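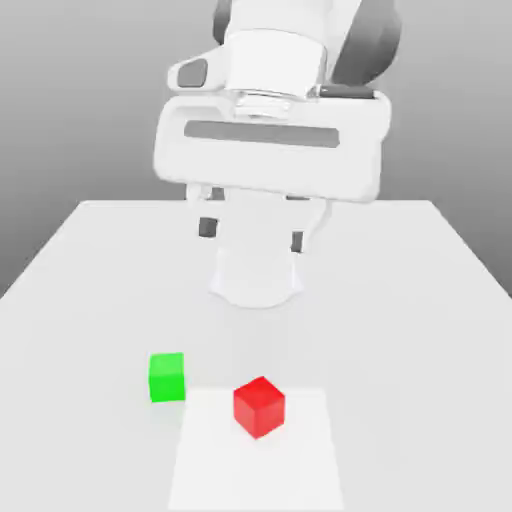 A green cube and a red cube on a white tabletop

How to Make a Handout Work for Color-Blind Readers
By Gwendolyn Sorensen

Red and green are the two colors people reach for first when they mark up a chart or a schedule. They are also the pair most often mixed up by readers with color blindness. The steps below will fix most handouts in less than an hour, using whatever word processor you already have.

What you need
Your file, a black-and-white printer, and a pencil.

Step 1. Print it in gray
Print one copy with the color turned off. Go through it with the pencil and circle every spot where you can no longer tell two things apart. Charts and maps usually collect the most circles. Check the links too. A link that is only a different color from the text around it will disappear.

Step 2. Add a second signal
For each circle, add something besides color. Lines on a graph can be solid, dashed or dotted. Bars can have stripes. In a table, write "late" or "paid" in the cell and keep the shading if you like it. Underline your links.

Step 3. Label things directly
A color key in the corner makes the reader match small squares to thin lines. Delete it where there is room and put the name at the end of each line. If the names collide, move one up a little and draw a short line to it.

Step 4. Change how light or dark the colors are
Two colors of equal darkness look the same in gray. Make one much darker. Dark blue with light orange is a safe pair for a two-line chart. If you have to keep red and green, use a deep red and a pale green, and leave the labels from Step 3 in place.

In Wurby, select the shape, open Fill, and drag the Shade slider to 60 for the darker color. Older copies of Wurby call this slider Depth.

Step 5. Fix the instructions
Search the text for color words. "Fill in the green boxes" should become "Fill in boxes A through D." Do the same for any email you send along with the file.

Step 6. Print it in gray again
Compare the new copy with your first one. Every circled spot should now make sense without color. Repeat Step 2 for any that don't.

If you can, hand the gray copy to someone who hasn't seen the file. Yaowalak Noiphan read mine and found a map where the two bus routes still looked alike. I had numbered the stops and left the routes unnamed.

Save the finished file under a new name and keep the old one until the new one has been printed.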